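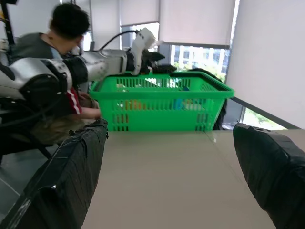 绿色塑料购物篮，放在米色桌面上

沙浴（鸟类）

沙浴，也叫土浴、尘浴，说白了就是鸟拿干土洗澡。我写这个词条的时候翻了不少书，正经的定义大致是：鸟类伏在松散干燥的土、沙或灰上，用翅膀、脚和喙把细粒扬到身上，让它钻进羽毛根部，过后再抖掉的一整套行为。定义没错，可是读起来一点都不像我在后院看到的那个场面——一群麻雀在菜畦边上打滚，土扬得半尺高，谁也不让谁，吵得要命！

词条归在“鸟类行为”下面，和“水浴”“蚁浴”“日光浴”并列。后面三个我在文末各讲几句，不展开。

名称

“沙浴”这个叫法在养鸟人里用得最多，养鸡的更爱说“土浴”，养百灵的老师傅们讲“给沙”，意思都差不多。严格抠字眼的话，沙粒太粗并不好用，鸟真正喜欢的是细而干的土，里头掺一点沙。英文叫 dust bathing，直译是“尘浴”，我觉得最贴切，可惜中文里不太有人说，我也就随大流，词条名用了沙浴。养龙猫、养仓鼠的人也说沙浴，那是哺乳动物的事，另有词条，别走错门。

哪些鸟会沙浴

鸡形目是大户：家鸡、环颈雉、鹌鹑、石鸡、松鸡，都洗，而且洗得很投入。鹌鹑个头小，趴下去半天只看见一团土在动。麻雀科里，家麻雀和树麻雀（就是咱们身边最常见的那种麻雀）都是沙浴爱好者。云雀、百灵也洗，戴胜也洗，沙鸡更不用说，住的地方本来就干。鸵鸟也会，那个体型躺下来扑腾，动静可想而知，我只看过录像，没见过真的。

鸭子、鹅这些水鸟一般不沙浴，人家有水。不过也别把“有水就不用土”当成铁律，麻雀就是两样都来，我见过它们在浅盘里洗完水，晾了一会儿又跑去土坑里。书上说有的种类只水浴，有的只沙浴，有的两样都用，大体和栖息地的干湿有关系，但例外多得很，我劝大家还是多看，少背。

动作过程

以家鸡为例，因为家鸡被研究得最细。一开始是找地方，用喙啄、用脚刨，把表层的土弄松。接着蹲下，羽毛蓬起来，像吹了气。然后是最热闹的一段：翅膀在身侧快速竖着抖，把土往背上送，脚交替往后刨，头和脖子在地上蹭，身子歪向一边，过一会儿换另一边。扬土的阶段过后，它会安静一些，侧躺着在土里蹭，有时候一动不动，眼睛半闭。第一次养鸡的人看到这里多半要吓一跳，以为鸡病了，我当年就是冲过去把鸡抱起来的那个人（鸡非常不高兴）。最后站起来，使劲一抖，一大团灰散开，收工。

一整套做完，成年母鸡通常要花二十来分钟，但中间被打断是常事，别的鸡来挤，或者天上过去一只鹰，立刻散伙。雏鸡出壳没几天就会做出零碎的沙浴动作，抖翅膀、蹭地，顺序还乱，慢慢才连成一套。笼养在铁丝网上的母鸡，脚底下没有土，也会对着空气做这套动作，文献里管这叫“假沙浴”或者“空沙浴”。看过一次心里挺不是滋味的，也因为这个，垫料问题后来成了蛋鸡福利里讨论得很多的一项。

麻雀的版本短得多，也急得多。每只麻雀给自己刨一个小窝，身子正好陷进去，扑腾一阵就走，后面的马上占上。小窝的形状像个浅碗，雨后不久就糊平了，天一干又冒出来。

为什么要沙浴

这一节我改了好几遍，有把握的部分其实不多。

目前证据比较扎实的是油脂调节。鸟的尾脂腺会分泌油，鸟用喙把油涂到羽毛上，这层油放久了会变陈、变黏，绒羽粘在一起，蓬不起来，保暖就差了。细土能吸走多余的油，抖掉以后绒羽重新蓬松。用家鸡和鹌鹑做过的试验显示，一段时间不给土，羽毛上的脂质会增多，等重新给土，它们洗得比平时更久更猛。后面这个“补洗”的现象很有意思，说明沙浴的劲头会攒着，不完全看当时身上脏不脏。

第二个常见的说法是除寄生虫。羽虱、螨这些东西，细土能磨伤它们的体表，让它们失水，也能把一部分直接抖掉。给鸡用硅藻土之类粉末的研究，确实看到外寄生虫减少。可是普通的土效果到底有多大，各家结果不太一致，我就写“可能有帮助”，谁要改成“主要功能是除虫”，请先拿出处来。

另外还有社交的成分。鸡和麻雀都爱凑在一起洗，一只开始，旁边的跟着蹲下。究竟是互相传染，还是大家都被同一块好土、同一段好太阳吸引来，不容易分开。光和温度的影响倒是清楚的，暖和、明亮的时候洗得多，家鸡的高峰在中午前后到下午早些时候。我家后院也对得上，阴天基本没戏。

场地的选择

鸟挑土挑得很认真。干是第一条，潮了的土会结块，不吸油。再就是细，颗粒大的鸟会刨两下就走。还要晒得到太阳，旁边最好有灌木，有事能一头扎进去。土路边、墙根、屋檐下不淋雨的一条、刚翻过的菜地，都是热门。好的地点会被反复使用，一季又一季，坑的位置略有移动，大方向不变。

我自己盯得最久的一处在 Prullarance 镇外的一段石墙下面，那年在那边住了一阵子，房东 Purificación Prieto 种豆角，麻雀偏偏就喜欢她的豆角畦。她起先拿网罩，后来在墙根另挖了一块地方倒上筛过的土，麻雀两边都用，豆角还是照样被刨。我的笔记里那面墙下最多同时有 39 个坑，数坑比数鸟容易多了，鸟一直在换位置。到了十二月坑就少下去，只剩最靠墙的几个，向阳。

Sizwe Dlamini 给本词条的讨论页留过一段话，说他那边的珠鸡专挑白蚁丘旁边的细土洗，原因他也不敢讲。我没有找到能引用的材料，先放在这里，有做这方面的朋友欢迎补。

在院子里给鸟准备沙浴处

百科里写这个算不算跑题，Lorna Tagle 跟我争过，她认为该删。我保留了，因为来问的人实在多。

选一块晒得着又不积水的地面，把草皮揭掉，往下挖 8 厘米左右就够麻雀用，边长有半米更从容。原来的土打碎过筛，黏土重的掺细沙，一比一起步，再看鸟买不买账。用浅盘、旧托盘也成，盘底记得扎孔。雨季可以支个小顶棚，四面敞着，鸟不爱钻死角。旁边两米以内要是有猫能藏身的矮丛，就把底下的枝剪空，这跟上面说的“最好有灌木”有点打架，我的折中是灌木离远一点，够它们飞一下就到。

给鸡准备就简单粗暴：大盆，深一些，干土加沙，放在棚下。草木灰可以掺一点，要凉透的纯木柴灰，炭块、刷过漆的木头烧出来的灰都别用。灰太多会呛，也伤皮肤，尤其遇水以后碱性重。杀虫粉请遵兽医的意见，别往公共的沙浴处撒，野鸟也在用。土被粪弄脏了就换，湿了就换，没什么固定日子。

和相近行为的区别

水浴，目的有重叠，清洁和理羽，洗完要晾干再上油。日光浴，鸟张开翅膀趴在热的地面上不动，嘴常常微张，远看很像沙浴的后半段，分辨的办法是看有没有扬土。蚁浴最怪，鸟让蚂蚁爬到身上，或者叼着蚂蚁往羽毛里抹，松鸦和乌鸦常见，功能到现在还在吵。抖羽和理羽则是日常动作，哪种浴之后都会跟上。

还有一个容易混的是刨食。鸡一天到晚在刨土找吃的，刨不等于洗，要等它蹲下蓬起毛来才算。我早年交的观察表里就把刨食全记成了沙浴，Yevhen Stetsiuk 看完退给我，旁边只写了一个问号，那张表我到现在还留着。

词条说明

初稿由我执笔，家鸡部分经 Svyatoslav Skoryk 核对过，他改掉了我把沙鸡和松鸡写串的一处，谢谢。沙鸡胸腹羽毛吸水带回去喂雏鸟的事很精彩，但和沙浴无关，请去“沙鸡”词条看。待补充：戴胜的沙浴细节，雀鹰一类猛禽的零散记录，还有城市里土地硬化以后麻雀去哪里洗。最后这一条我特别想知道，我们楼下唯一的土坑去年铺了砖，麻雀现在挤在花坛的一角。

联系编辑部 | 文字内容版权归 Keralel 自然词条及各撰稿人所有 | 返回顶部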